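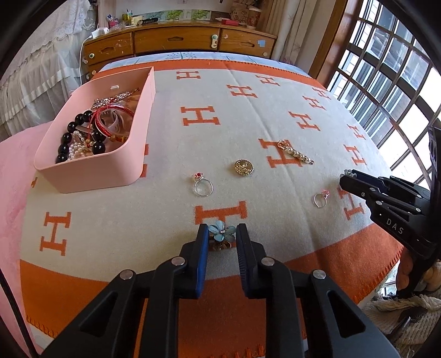 Both grippers over the blanket, left one by the flower brooch, right one by the pink stone ring.

Home | Forum | Build logs | Fault tickets | Parts swap | Log in

Print this page | E-mail this ticket

Ticket 248: left gripper won't close evenly on small stuff
Status: open, sort of
Bench: home build, Clostarham

Right, so this is the pair of hand-held grippers I've been going on about since July. The job I set myself is sorting jewelry into the pink tray (jewellery, sorry, the parts list has got into my spelling) and the left one is being a pain. The two fingers don't arrive together. One gets there first and shoves whatever it is sideways, so a ring just skates off across the blanket and I end up chasing it!

Tried so far:

Slackened the pivot screws and nipped them up again one at a time. Better for maybe 15 goes, then it drifted back.

Swapped the trigger spring for the softer one from the Plasarero kit. Lovely feel, same fault.

Ran 200 open-and-close cycles with nothing in the fingers and logged them in Givance. The trace looks dead even, which is maddening. It only goes wrong with something between the pads.

Segundo Chambi had a look at my log and reckons it's the pads. The blue ribbed ones are glued on, and he thinks one of mine is sitting a hair proud at the tip, so it touches early. I'd blamed the linkage from the start and never put a straight edge on the pads (I know, I know).

The flat coin-like pendant is the easiest thing to test with, by the way. The flower brooch is the worst, it rocks on its back whichever way I come at it. The right gripper picks up both rings without any fuss, so I'm using that as my reference.

Next: peel the left pads, clean off the old glue, refit them with a shim between the fingers while it sets. If anyone has spare pads, mine came from Guzmán, order 2536, and I've only got one set left.

Update, 9.40 pm: pads off. One had a blob of glue under the tip end. Shimmed and clamped, leaving it overnight.

Contact the moderators | Copyright Clostarham Makers | Back to top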